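Safe Working Rules for a Bin-Picking Cell
Student project report, Department of Mechanical and Electrical Engineering, Esden College
27 February 2022

1. Background

Our group was asked to write a set of working rules for the robot cell in the teaching lab. The cell had been in use since August without any written rules apart from a single sheet taped up by the door. Students learned the routine from whoever had used the cell before them, and the routine changed a little each time.

We started from three sources: the robot maker's manual, the lab's general safety handbook, and the notes left by the Votell project, which used the same cell for sorting trials. We also read the public parts of ISO 10218 and the guidance on collaborative work in ISO/TS 15066. We did not try to certify anything. The aim was a short set of rules that a new student could read before a first session and keep to afterward.

2. What we looked at

We sat in on 12 sessions and kept a log of every time a person reached into the robot's working area. The log has 603 entries. Most were short reaches to put an item back or turn it over. In eight of them the arm was still enabled under program control when the hand went in. No one was hurt, but all eight broke the lab handbook.

The items used in picking work are ordinary household things such as a glove, a baby bottle and a plastic scoop. They are light, and people tend to treat the job as harmless for that reason. The hazard comes from the arm and the bin walls, where a hand can be trapped.

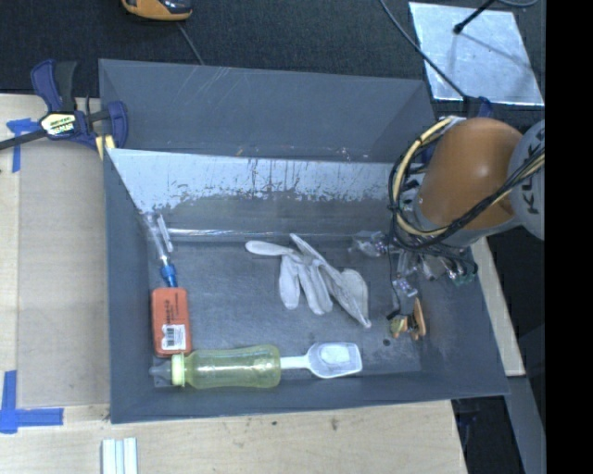
Who is allowed to reset the cell after a protective stop?
The person running the session, and only after looking into the bin and checking that everyone is outside the marked area.

We put that rule first in the final version because it was the one people disagreed on most. In some sessions whoever stood closest to the panel pressed reset.

3. The rules

Before a session, check the bin clamps by hand. Check that cables on the arm can move through the full range without pulling. Run the first cycle at reduced speed.

During a session, one person holds the enabling device and does nothing else. Hands stay out of the bin unless the arm is stopped and the stop has been called out loud. Soft or flexible items are placed flat, away from the walls.

After a session, park the arm, empty the bin and write down any stop that was not planned.

4. Trial and results

Two groups tried the rules, one from the Bukhari workshop and one from our own class. The Bukhari group asked for a shorter checklist, so we cut it to one page. Our own group kept forgetting to log unplanned stops - the form was in a drawer - and this improved once it was moved next to the panel.

5. Open points

The floor marking needs to be redone to match the reach of the arm with the gripper fitted. The Cundovari guarding kit was looked at but not bought. We have 3 copies of the checklist in the lab, and the next group should review the wording before the cell is moved.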